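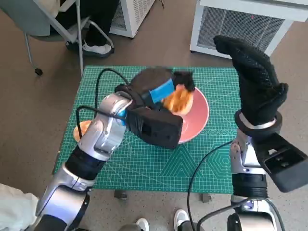

Braço esquerdo com a peça cor de laranja sobre o prato rosa, na mesa de ensaio.

Projetos > Oficina partilhada > Relatórios de progresso

Relatório de progresso n.º 3 – Bancada de dois braços
Projeto Heludis, apoio à construção amadora do fundo Kelton
2023-12-12

1. Situação geral

A bancada está montada e os dois braços respondem ao mesmo programa de controlo. O plano aprovado previa para este período a montagem mecânica, a cablagem e os primeiros ensaios de pegar e pousar. A montagem e a cablagem estão concluídas. Os ensaios começaram com uma semana de atraso, por causa de uma fonte de alimentação que chegou com a tensão errada e teve de ser trocada.

2. Trabalho feito

Braços. Ambos foram fixados e calibrados. A calibração do esquerdo foi repetida duas vezes depois de se notar folga no punho. O parafuso foi substituído e a folga desapareceu. O direito manteve a calibração inicial.

Garras. O braço esquerdo trabalha com uma garra preta e leva uma fita azul numa das maxilas. Com as maxilas nuas, as peças leves escorregavam ao rodar o punho. A fita melhorou a aderência, mas gasta-se e tem de ser mudada com frequência. Vamos experimentar uma cobertura de silicone no próximo período.

Mesa. Usamos uma base de corte verde com quadrícula branca. Serve de referência para posicionar o prato e as peças no início de cada ensaio, o que evitou a compra da placa de calibração prevista no orçamento.

Programa. A sequência de pousar no prato foi escrita de raiz em outubro. O módulo Skodasow, que faz a sincronização entre os dois braços, funciona com movimentos lentos. A velocidades mais altas o braço direito atrasa-se e o programa para por segurança.

3. Ensaios

Foram registadas 218 tentativas de levar uma peça da mesa ao prato, todas com o braço esquerdo. Em 40 delas a peça caiu ou ficou fora do prato. A maior parte destas falhas é anterior à colocação da fita. As peças com relevo em grelha, do tipo waffle, são mais fáceis de segurar do que as redondas e lisas.

Os ensaios com os dois braços em simultâneo ainda não têm número suficiente para apresentar resultados – fizemos apenas nove, todos para acertar tempos.

4. Problemas em aberto

– Cabos. O cabo do braço esquerdo faz uma volta por cima da mesa e limita a rotação. Falta uma guia ao longo do braço.
– Paragem de emergência. O botão está ligado e testado, mas fica longe de quem opera o braço direito. Será mudado de sítio.
– Espaço. A oficina é usada por outros grupos e só conseguimos deixar a bancada montada três dias seguidos. Cada remontagem custa quase uma manhã de calibração.

5. Despesas

A troca da fonte não teve custos, ficou por conta do fornecedor. O valor da placa de calibração não foi gasto e pedimos autorização para o passar para guias de cabo e material de revestimento das garras. As restantes rubricas seguem o orçamento. Os recibos vão em anexo separado.

6. Próximo período

Montar as guias de cabo, mudar o botão de emergência e repetir a série de ensaios com a cobertura de silicone. Depois disso, passar à tarefa com os dois braços: um segura o prato, o outro pousa a peça. Precisamos de resposta ao pedido do ponto 5 antes de encomendar o material.

Categoria: Robótica | Construção | Relatórios
Contacto da oficina | © 2023 Projeto Heludis | Voltar ao topo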